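# The Town That Argues With Its Tile

Falatdale has 1,785 residents and, by local consensus, one good floor. It belongs to the old bus depot on Zollstead Road, and people here will tell you about it before they tell you their last name.

Custódio Arruda laid most of it. He is retired now, which means he works mornings only and complains about the pay. He learned the trade in Ristley, where he says the standards were higher and the coffee was worse, and he has spent the years since looking at other people's grout with open sorrow.

"A floor is a promise that the water goes that way," he told me in October, pointing at a drain. I wrote it down. He asked me to read it back, then changed "promise" to "agreement."

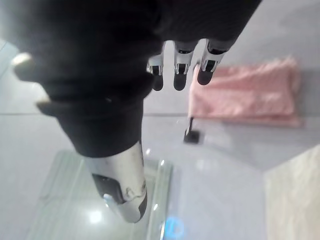
*A clear tray on pale gray tile.*

The trouble started when the town voted to redo the library entrance. Pale gray won by 26 votes, beating a terra-cotta that had looked lovely on the sample board and like a pizza restaurant everywhere else. Then came the question of grout. The Akbulut showroom, out past the feed store, stocks more than 172 shades of it, five of which I could tell apart.

Arruda could tell them all apart, or said he could, and I wasn't going to test a man holding a trowel. He favored a gray slightly darker than the tile. The library director favored one slightly lighter, on the grounds that it looked cleaner. Arruda's view is that it looks cleaner for a week and then looks like a library entrance.

They settled on the darker one after two public meetings, both better attended than the last school board election. The director still thinks it's gloomy. Arruda stops by most mornings to return nothing and borrow nothing, and wipes his feet for longer than the weather calls for.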